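Skimov Home Tasks 2 review: can a two-armed robot put away the tomatoes yet?
By Reinaldo Andrade
Posted in Software & Sims | 14 comments
Our rating: 3 out of 5

Short version. Good kitchen pack, decent hands, not a replacement for you at the sink. Long version below, typed fast becuase I have a train.

What it is: a simulated kitchen counter with a two-armed robot in it, made by Skimov. You load a chore, load a controller, hit go, and watch. Runs on my old Dratel desktop without much fuss. Fan noise, yes. Crashes, two, both in the first hour. Price was 200 when I bought it in July, for the full set of chores.

Setup. Annoying. Download took all of lunch, then it wanted another update. The manual says 60 minutes start to finish. Nope. Plan for an afternoon, and do the calibration step even though it looks optional. I skipped it and the left arm went through the counter.

Once it's going, though, pretty nice. Counter, cutting board, slatted dish rack, fruit. Stuff you would really have out. I spent most of my time on the produce chores, where the fingers get a proper workout. 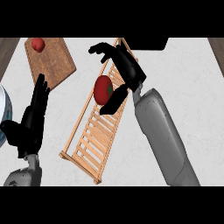
Tomato at the top end of the dish rack, right hand on it.

Round things are hard. Anybody who has dropped a tomato knows that. Over my own runs the stock controller finished the tomato chore 93 times before I quit keeping score, and I'd started it up to 2,348 times, mostly overnight. So, not great. Most failures the same: fingers close a bit early, tomato rolls, arm waits like nothing happened. Sometimes it tries again. Sometimes it just parks.

Slats make it worse, I think. Flat counter was easier for it in every version I tried.

Left arm is the weak spot for me. Spends a lot of the chore doing very little. A person would be steadying the rack or moving the board out of the way with that hand. You can script it, and I did, badly.

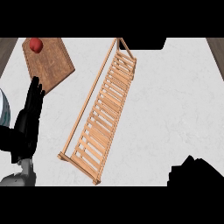
I also tried the Macedo controller, sold seperately. Smoother moves, slower. Better about not knocking into things on the way back. Still fumbles the grab. If you're only after a demo for a class, stick with the stock one and save the money.

Looks: fine. Marble is nice, wood grain is nice, shadows ok. Camera menu is a mess, though. Three clicks to switch views and it forgets your choice on restart.

So can machines do the chores? Some, slowly, with you watching. Wouldn't trust this with a real tomato in my kitchen yet, never mind a glass.

Pros: believable counter, good finger detail, easy to reset
Cons: setup, lazy left arm, camera menu
Buy if: you teach this stuff or tinker at night
Skip if: you wanted clean dishes

Next up, the Tukolton laundry pack, when it finishes downloading.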